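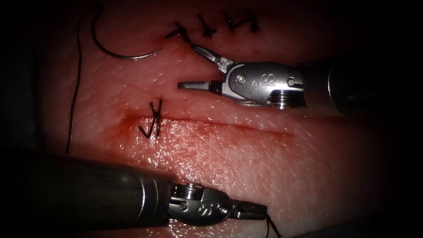 How far apart should the stitches sit on a straight cut? Set them as far apart as they are deep, so a bite of 5 mm means 5 mm to the next one, all the way along.

## Chapter 18 – Closing a straight incision on the pad

That rule covers most of this chapter. Learn it first, argue with it later. Angus Bolger's table of exceptions is at the back and you don't need it yet.

What you should have by now: square knot, surgeon's knot, a simple interrupted stitch on the flat. If not, back to chapter 16. Two evenings, no more.

### Before you start

Pad flat and fixed down. A pad that slides teaches bad habits – you start pulling it towards you with the thread. Clamp it or tape it. The Clulach pads have a stiff backing and mostly stay put, the Risora ones don't.

Cut straight, one pass if you can. A second pass leaves a step in the wall of the cut and the edges never quite meet after. Depth the same from end to end. Beginners go shallow at the finish.

Suture length: 48 cm is plenty for this exercise. Longer and it catches on everything.

### The bite

Needle in at a right angle to the surface. Not slanted. Follow the curve, let it come up in the middle of the wound, take hold of it again, then across to the far side at the same depth. Same distance from the edge going in and comming out.

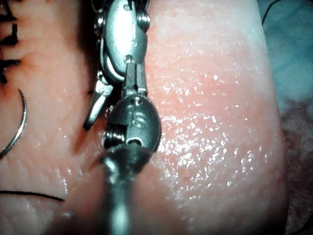 Uneven bites are the usual fault. One side deep, other side shallow, and the edges ride over each other like badly hung doors. Take it out and do it again. Tightening won't fix it.

Edges should turn up very slightly when the knot goes down. Slightly. A healing wound flattens, so a bit of a ridge is right at this stage. Edges rolling inwards – bite too shallow, or too close to the cut.

### Tension

Edges touching, no more than that. On real tissue there will be swelling later and a tight stitch gets tighter. The pad won't swell so you have to imagine it. Deepika Iyengar's test, used in all the Bollent courses: you should be able to slide the tip of a closed forceps under the loop. If you can't, too tight.

Knots all to one side, off the line of the cut. Tails short but not so short they come undone.

### Handling the edges

Don't crush them. Toothed forceps, light hold, lift from underneath wherever possible. Marks on the pad are marks you would of left on a patient.

### Exercise 18.1

One straight cut, simple interrupted stitches, full length. Start in the middle, then halve each gap. Write down spacing and where the knots lie. Leave it overnight and look again at it before you start 18.2, which uses the same pad.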